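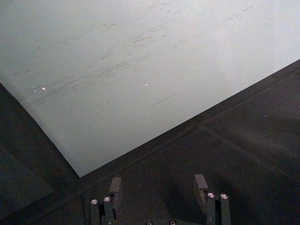
Magazine > Kitchen > Interviews

A bowl you can get your arm into

The woman who runs the baking classes at Momus in Belholm has been teaching beginners for 19 years. Before that she worked in a bread shop, where most of the mixing was done by machine. She says she had to learn hand mixing again when she started giving lessons, as few of her pupils owned a mixer.

"They came with whatever was in the cupboard," she says. "Salad bowls, saucepans, one washing-up bowl. You can make a cake in all of those, but it's harder work than it should be."

We talked mostly about bowls, which she has strong views on. She thinks people buy them too small. A sponge for a family needs room for the flour to move, and a bowl that is just big enough for the finished batter will throw half of it over the side while you stir.

"I tell them to buy one size up from the one they like the look of. If you can't get your hand in and turn it right round, leave it in the shop."

Colour matters to her as well, for practical reasons. She prefers pale bowls, in which she can spot a streak of cocoa or a bit of dark sugar that hasn't been worked in. White is her first choice and pink does nearly as well. Dark cloths suit her under them: she finds that spilt flour shows up at once and gets wiped away before it is trodden through the building.

On the table there is a black cloth and a pale pink mixing bowl, with a grey spatula upright in it. She is in favour of keeping the two together.

"A spatula lives in the bowl until you're finished. Put it down on the table and you've got batter on the table, then on your sleeve. After that it's on the door handle." 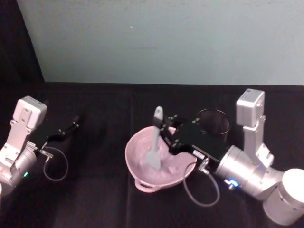

How to stir

Her beginners' course starts with an hour of stirring and no baking. Some people complain. She asks them to put the spatula in at the far side, bring it along the bottom towards them, lift, and turn the bowl a little with the other hand – then do it again, slowly. She allows 40 strokes for a plain batter and tells people to stop there even if they can see a lump or two.

"The lumps will sort themselves out in the oven. If you keep going you get a tough cake, and they all keep going."

She does not mind which hand does what. Left-handed pupils are usually told by someone at home that they are turning the bowl the wrong way, and she tells them to ignore it.

What she would spend money on

Very little, she says. A bowl, a spatula with a firm edge and a set of scales will do for the first year. She used a Grukix spatula until the handle split and has not found another she likes as much. She has no time for sets of five bowls, in which two are never used.

The last course had 116 people on the waiting list, and she has added an extra group in June. She would like it to be smaller than the others.

"Eight people is right. With twelve I can't see into all the bowls."

Published 12/03/2021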